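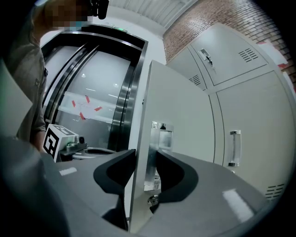 Shingles shot done! First of the two, anyway, and I am far more pleased about it than a sore arm deserves. I'd been meaning to book it since the letter came in autumn, and then it was one thing after another, and then Hajnalka rang to say the Hudeck clinic had opened up extra times on Sunday and did I want to go with her. I did. I started the morning at a cabinet door, light gray with an upright chrome handle and a little metal latch or lock under it, and if I'd had to name the colour of the whole day I'd have said that one, because the sky was the same from breakfast to supper. Didn't matter a bit. I was in a splendid mood.

Hajnalka drove. She talks with both hands, so I watched the road for the two of us. We were there by twenty past nine and already there was a line out past the bike rack, and it moved! You gave your name, you got a clipboard, you sat, you were called. The questions were the usual ones: allergies, any fever this week, blood thinners, ever fainted after a needle. I put down the fainting in Grade Nine, which was after a tetanus shot and no breakfast, and the nurse read it and asked very kindly whether I'd eaten. Two eggs and toast, I told her. She wrote it down.

The nurse was Tamara Căpraru, and I want to remember the name so I can ask for her next time. I had my list of questions folded in my coat and she went through every one of them, with people waiting. Could I have it even though I'd had shingles already? (Yes, and she was glad I'd come in.) Could I have had the flu shot the same day? (In the other arm, if I'd wanted, but they weren't doing flu.) Did having had chicken pox as a kid change anything? She said that was the whole reason for it — the virus stays in the nerves for life and can wake up when you're older or run down. I knew that, more or less, but I'd never had it put to me so plainly, and I sat there thinking of it snoozing away in me all through school and two house moves and the year in Matei.

The needle itself was nothing. I've had worse from the rose bush.

Then the fifteen minutes on the chairs, where I met Lenuța Hodoroagă again after I don't know how long! She used to run the desk at the Roria library and she looks wonderful. She'd had her second one and said the second was the one to plan around, that she'd slept an afternoon away and been cold in bed with socks on, and then right as rain. She also said she'd seen her sister go through shingles on the face, near the eye, and would have taken ten needles. I believe her. My own bout was on the ribs and lasted 7 weeks if I count the itching, and I couldn't wear a bra or lie on my left side, and it put me off my own birthday cake. When people say "oh, it's just a rash" I go a bit hot.

Somebody had a number chalked up on the board by the door, 1567, and I asked the fellow handing out stickers if it was the door code. It was how many shots they've given out of that hall since they started up. In that little hall! I was so tickled I told Hajnalka twice on the way to the car.

We stopped at the Grilla for soup after. Kirsty Dawber was on and wouldn't let us pay for the tea. She's thinking of getting hers too but she's not fifty until June and isn't sure it would be covered, so I gave her the clinic's number off my card. She also wanted to know about measles boosters, what with her grandbaby coming, and there I was no use at all. I told her to ask Tamara.

Home by one. Arm stiff by four, quite properly sore by supper, and a red patch the size of a loonie. I've a bit of a headache now as well, and I was told to expect that and that it could hang on for up to 3 days. Took two of the plain painkillers at seven with a cracker. I've been swinging the arm in circles in the kitchen as instructed, and I look ridiculous.

Ruxandra called while I was at it. She's been reading up for her mum, who is in two minds, and I talked her ear off for 30 minutes by the stove clock. I tried not to be pushy. I said what mine was like on the ribs, and what the nurse told me, and that her mum should take her own list of questions and not be shy about pulling it out. Ruxandra thinks the two of them might come down on the bus and go together. I said I'd make the pork thing with the plums if they did.

Second shot is two to six months on. I've put the card on the fridge under the lobster magnet, and written it in the back of this book too in case the card wanders off like the last one did.

Must remember: return Hajnalka's umbrella, buy more crackers, sleep on the right side tonight.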